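The bakery on the corner in Hurkmont opens at 4 in the morning, and by the time the first commuters shuffle past, Žydrūnas Petrauskas has been on his feet long enough to want a second breakfast. He makes the dark rye his grandmother made, slow and sour and a little sticky in the middle, and he will happily tell you about it until your coffee goes cold (mine did, twice).

The starter came from his aunt's kitchen, in a jam jar wrapped in a sweater, and it has been fed every day for 28 years. On Tuesday mornings he bakes 124 loaves, most of them promised already to the regulars, the restaurant at Zoneck and one very loyal family called Lukoševičius, who take theirs unsliced and drive a long way for it. 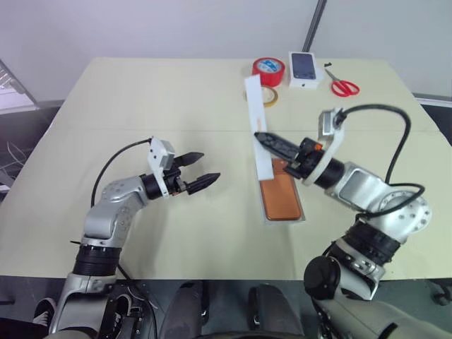 Why does rye bread keep so much longer than white?

The sourness slows down mold, and rye flour holds on to water far better than wheat does, so a good loaf stays moist for a week or more in a plain paper bag.

Petrauskas likes it best on the third day, cut thin, with cold butter and a few slices of radish – and I have come around to his way of thinking. I brought two loaves home on the Omadden bus, meaning to give one to my sister. She got half.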